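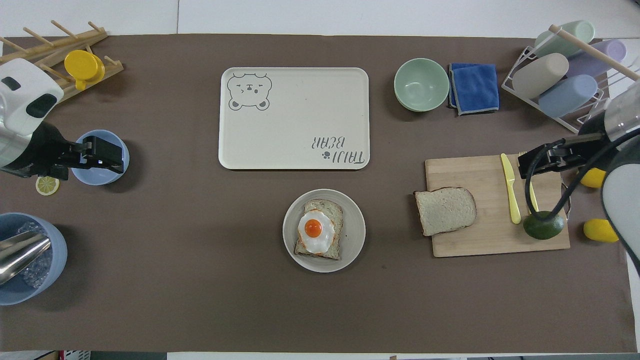
Plerkier workshop members release plans for two-arm kitchen table robot

SEIXAS, February. Members of the Plerkier shared workshop have released the full build notes for a two-arm robot station designed to handle food and dishes on a kitchen-size table. The notes cover the table, the arm mounts, the wiring, the control software and the set of kitchen items the group uses for practice. They are free to download and may be copied or changed by anyone.

The station is called Vinar. It was put together over 19 weeks of evening sessions by six members of the workshop, working on a bench near the back wall. The arms were bought used. Everything that holds them up, powers them and keeps them in line with each other was made or modified in the shop.

Vinar has one arm on each side of the table, reaching in toward the middle. Each arm ends in a black gripper. A camera set above the near edge looks down over the work surface, so that the software sees the table much as a person standing at it would. A brown mat covers the working area. The group tried a bare white tabletop first and found that pale plates and bowls were hard for the software to pick out against it.

What the table is set with

Most of the group's time has gone into a breakfast setup. The current layout includes a slice of toast with a fried egg on a light gray plate, a second slice of plain bread on a wooden cutting board, a yellow plastic knife and fork, an avocado, lemons, bowls, a bucket of clear ice cubes with a steel scoop, and a wire rack holding four pastel cups. A cream tray with a bear's face on it serves as the place where finished items are meant to go.

The items were picked to give the grippers different kinds of trouble. Bread crushes easily. Lemons roll. Plastic cutlery lies flat and leaves very little for a finger to get under. One trick that helped was to let an item hang slightly over the side of the board, which gives the lower finger a place to start. The notes have a page on this, with suggested finger heights for each item.

"We wanted a table that looked like somebody was about to eat at it," the group said in a statement. "Blocks are fine for the first week. After that you need things that squash and slide, or you don't learn much about your own machine."

How the build was done

The total spent on the station, leaving out the arms and the computer, came to 598 dollars. The largest part of that went to the frame and the power supplies. A complete parts list of 186 lines is included with the notes, down to the washers. Where a part was cut from shop scrap, the list gives the size and a store-bought substitute.

The frame bolts together and can be taken apart with two hex keys. The arm mounts slide along the sides of the table and lock in place. This was added late in the build, after the group found that its first fixed mounts were too far forward and the arms could not fold back far enough to reach items close to their own bases. Builders who have already started from the early drawings can keep their frame and replace only the mounts.

Cable routing is still the weakest part of the design. The black cable that serves the gripper hangs with enough slack to let the wrist turn, and that slack can drag across whatever is on the table. The group has tried clips, springs and a fabric sleeve. The sleeve worked best but made the wrist stiff at the end of its travel. The notes give drawings for all three and ask other builders to send in anything better.

Each arm is moved by hand control during practice runs. An operator guides both arms through a task, such as lifting a cup from the rack or moving bread to a plate, and the station records the movement together with the camera view. The recorded runs are then used to train the software to do the same task without an operator. The group describes its results so far as mixed. Cups are handled well. Bread is acceptable if it is fresh. The fork is still dropped more often than it is placed.

Safety and cleanup

The notes set out the rules the workshop follows when the arms are powered. One person stays at the stop switch at all times and does nothing else. Hands stay off the mat until the arms are parked. Food used on the table is not eaten afterward. The mat is wiped down at the end of each session, and the ice bucket is emptied before the power strip is switched off.

The arms run at reduced speed by default. Builders can raise the limit in the settings file, but the group advises leaving it alone until the mounts have been checked for movement under load.

Support for the project

Odirport, a parts supplier in Seixas, gave the group offcut aluminum bar for the frame and let members use its saw on two evenings. Odirport has no ownership in the design and does not sell it as a kit. The group has no plans to sell kits either.

Work on the next version has started. It will have a lighter arm mount, a second camera lower down for a side view of the grippers, and a longer list of dish tasks, including loading a dish rack with upright pegs.

Availability

The Vinar build notes, drawings and parts list can be downloaded from the Plerkier project page or copied onto a drive at the workshop front desk. The station can be seen running during open evenings, which start at 7 p.m. Visitors do not need to be members. Children are welcome with an adult and must stay behind the floor tape while the arms are on.

Questions about the build can be sent to the Vinar group through the contact form on the Plerkier project page. Replies usually take a few days.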